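In Praise of the Utensil Basket on the Table

2026-06-09, by Ramil Pascual

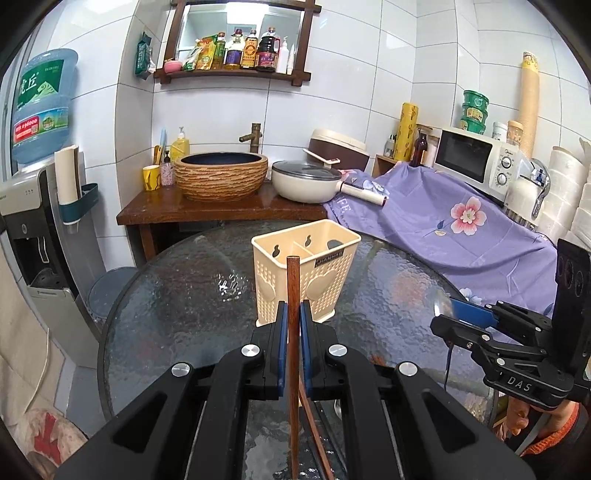
The drawer and what is wrong with it

My mother kept her spoons in a drawer, and her mother kept hers in a drawer, and for most of my grown life I did the same without giving it a minute's thought. The drawer in our first apartment on Barredo Street stuck in wet weather. You had to lift it a little on the left and then pull, and when it finally let go, everything inside slid to the back with a crash that woke the baby. I lived with that drawer for years. I bought trays for it, the kind with slots that are always a little too short for the long spoons, and I lined it with paper, and every so often I took the whole thing out and shook the crumbs over the sink and felt virtuous until the crumbs came back.

What I want to argue for, at more length than it probably deserves, is the plastic basket that stands out in the open. You will know the sort. Cream-colored, rounded at the corners, a little wider at the foot, with rows of small holes across the front and (on the one I am fondest of) a pair of raised hearts. There is a divider inside, thin as anything, and two keyhole openings in the back in case you would like to hang it on a wall. It cost very little and it has done more for the peace of our kitchen than any cabinet I ever priced.

On sorting as a kind of rest

I do my sorting on a round glass table in the washing area, and I would recommend a table to anyone who has been doing the job standing over a counter. Spread everything out. Let the chopsticks lie where they fall, and the spoons beside them, and those thin black things that seem to multiply. Start with the basket empty, please. People want to cram new things in on top of old things, and then they wonder why they can never find two chopsticks that match.

Ours are reddish-brown wood, square and flat at the top end, and I am very particular about them going in upright and all the same way round. My friend Kenneth Mercado thinks this is silly. He keeps his in a jam jar, points up, points down, whichever way his hand happened to be going, and he eats perfectly good dinners. But I have watched Kenneth hunt through that jar for a pair while the noodles went soft, and I have kept my opinions to myself until today.

There is a pleasure in the work that I find hard to explain to people who hurry it. You pick up one chopstick, you stand it in its compartment, you pick up the next. The light comes in across the ripples in the glass. Chopsticks on one side of the divider, spoons on the other, and if a spoon ends up among the chopsticks I move it back, and I don't mind moving it back. I have done my best thinking of the week over that table, and some of my worst, and the spoons got put away either way.

Against the matching set

When we moved to Mumwood we had, by my wife's count, 61 pieces of cutlery, and hardly any two dozen of them were related. A well-meaning cousin offered us a boxed set, 72 pieces, all alike, in a case with a lid. We said thank you and we used it for one holiday, and then by slow degrees the old things crept back out. A spoon you have eaten soup with for half your life has a weight that your hand expects. I don't think a household needs to apologize for that, and I don't think a basket minds what is in it.

The case with the lid, I should say, was beautiful. It is under the bed.

The objection about dust

Readers who wrote to me in May after my piece on dish racks will already be reaching for their pens on the matter of dust. Things left standing in the open gather it, they say, and they are right. I rinse ours more than I did when they lived in a drawer. But I would ask those readers when they last wiped out the back corners of the drawer itself, the ones you can only reach with a cloth wrapped over a butter knife. A basket with holes in it can be picked up, carried to the basin and run under the tap in less time than it takes to find the cloth.

The other objection is looks, and here I have less patience. We have a basin that sits up on a dark wooden counter, a rough, ridged, tan-brown thing on the outside and deep blue within, and I love it dearly, and it is a good deal grander than anything else in the room. I have been told that a plastic basket with hearts on it lets the basin down. I don't see it. A small tiled kitchen is a place where people wash rice and argue about the bus, and it ought to be allowed one handsome thing and one cheerful thing within sight of each other.

So if you have a drawer that sticks, leave it stuck for a week. Put the basket out where your hand goes first, fill it the way you like, and see whether you go back to the drawer at all. We keep string in ours now, and the candles for when the power goes.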